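Workshop Tips: Getting Good Work Out of a Rented Arm Simulator

Posted 29th April in Workshop Tips

The Katetti plan from Durbridge lets you practice bench jobs with a robot arm on your own computer before you touch a real one. You pick a room, put things on a table, and drive the arm. We paid for the plan in November and have used it for small pick-up jobs ever since. These are the habits that save us time.

Start with a bare gripper and a clear idea of the first move. Park the arm high over the far side of the top, open the fingers, and save that as your home pose. Every job should begin and end there.
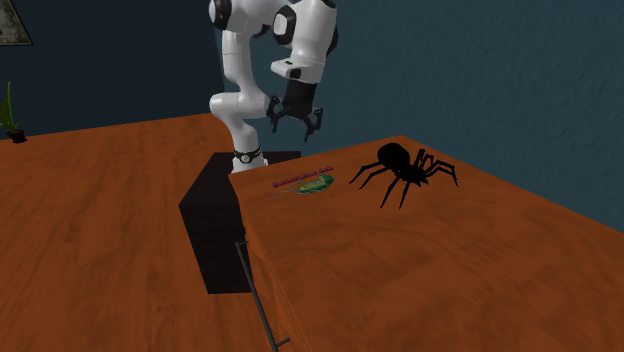 Set the stand before you set the table. If you slide the table later, every saved pose is off and you will be redoing them one at a time. We lost 100 saved poses that way in the first week.

Put the piece you want on the far side of the top, with a tall or leggy piece nearby. Picking up something that stands alone teaches you very little. The model library has 2,443 pieces in it, and many are odd shapes. Search by size first, then by name, or you will be scrolling all evening.

Come down from straight above. Stop short, look from a second view, then finish the move slowly. From one side a finger can look as if it is over the piece when it is well past it.
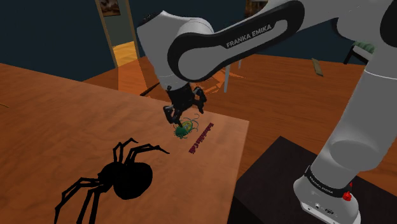

The gripper lowered over the small green cell model, with the big spider in the foreground.

A few settings worth changing on the first day:

Speed: the slider comes set far too fast for small pieces. Drop it to the lowest mark and leave it there until the move works three times in a row.

Shadows: dark pieces turn into solid shapes with no detail. Add a second light if you need to see the legs or edges of something black.

Labels: the raised name that comes with some models is a separate piece. You can move it or delete it. We keep it, but well clear of the fingers.

Save slots: the basic plan gives you 2,000. Clear out the failed tries every week.

For the last bit of the move, switch to the close view that looks past the fingers. Line up the pads on the body of the piece. Thin strands and hairs stick out farther than you expect — close on the widest solid part and ignore the rest.

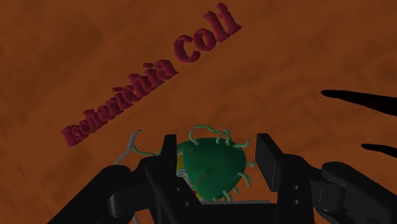
Open fingers on either side of the "Escherichia Coli" model, seen close up.

As for whether it's worth paying for, we think so, if you plan to use a real arm later. The Kerkby package is cheaper, but it gives you one room and no close view. Bastos has better lighting and a clumsy menu, and it would not load two of our own models. Katetti sits between them on price and was the easiest to learn.

The weak spot is the help pages. They cover setup well and say almost nothing about grip width. Write your own widths down on paper as you find them, with the name of the piece next to each one. Ours are taped inside the cupboard door over the bench.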